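Thu 14 November — workshop notebook, Amurlow bench

Finally had a proper go at the heat pack trial, the one Mirjana Kneževič has been gently nudging me about since the Clunham market (she was right, I was dawdling). The idea is a neck warmer people can sew at home from scraps, filled with plain grain, that doesn't leak at the corners after a few weeks of being thumped onto the couch.

Cut 9 covers from the old flannelette sheet and filled each to 62 per cent by volume, going by the marked jug. I used to fill them much fuller and they sat on the shoulders like a sausage. At this fill they drape beautifully, and I got quite carried away trying them on!

Seams: the double-stitched ones are much the nicest to handle. Two of the French seams had puckered where I rushed the curve — my fault, the Morgan machine was behaving perfectly well. I'd like to try a slightly longer stitch before blaming the cloth.
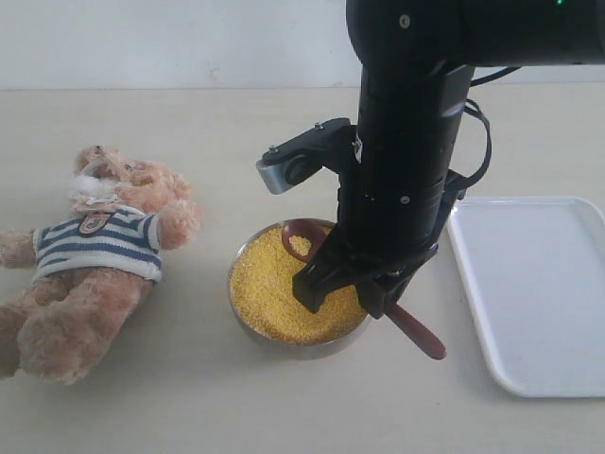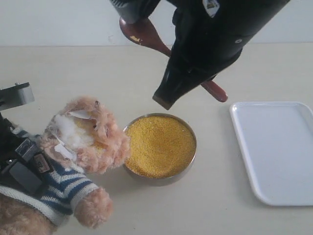 Yellow grain and reddish utensils.
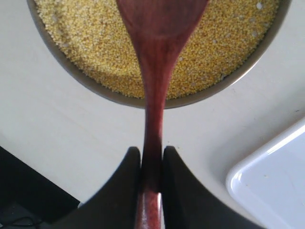
Next job is the weight test. The heaviest pack came to 922 grams on the kitchen scales, a bit much for an older neck, so I'll make a narrower pattern and see whether Mirjana's mum prefers it. Also need to ask the Stinddale shop if they still have the unbleached calico, as the inner bags want something with a tighter weave, and I'd rather not pay for postage on a metre and a half of cloth.

Colour of the covers still undecided. I keep coming back to the grey check. Pattern pieces are in the blue folder, second drawer, and please put the good scissors back with them.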